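Building an Army List for Your First Stellden Campaign

So you've painted your first squad (congratulations!) and now somebody at the club has asked you to bring a list. I remember that feeling well, and I remember sitting at the kitchen table until far too late in the evening, moving little slips of paper about and getting nowhere at all. Let's go through it together, slowly, with a cup of something nice.

Start with the points limit. Our group plays the Seteo campaign at 951 points, an odd number that comes from Cameron Carnegie's house rules and has stuck ever since. Write yours at the top of the page. Then pick your commander. If you're playing the Gundon Wardens, take the Marshal on foot for your first few games. The mounted one is lovely, but he runs ahead of everybody and gets himself killed by turn two.

Next come your line troops. You need at least 2 units, and I'd take them as big as you can afford — small squads break quickly, and then you have nothing left to stand on the objectives.
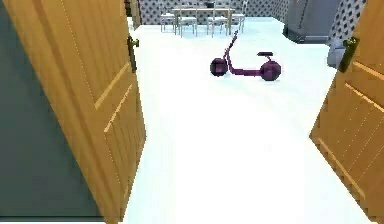

Once the line troops are down, see what points you have left and spend them on one thing that hits hard. Just one! The Wardens' siege crew is a good choice, and so are the Oathbreakers if you enjoy reading the background as much as I do. They're the company that held Morrison Gate in the year 3,010 and were struck from the rolls for it, and their page in the army book is worth a read even if you never field them.

Leave any spare points for banners and relics. Go through them last, and don't fret if you end up a few points short.

Now play it. Play the same list for 6 games before you change anything, and keep a few notes after each one about which units did their job and which ones stood in a wood all night. My own notes from last June are mostly complaints about my siege crew, and I still bring them every time.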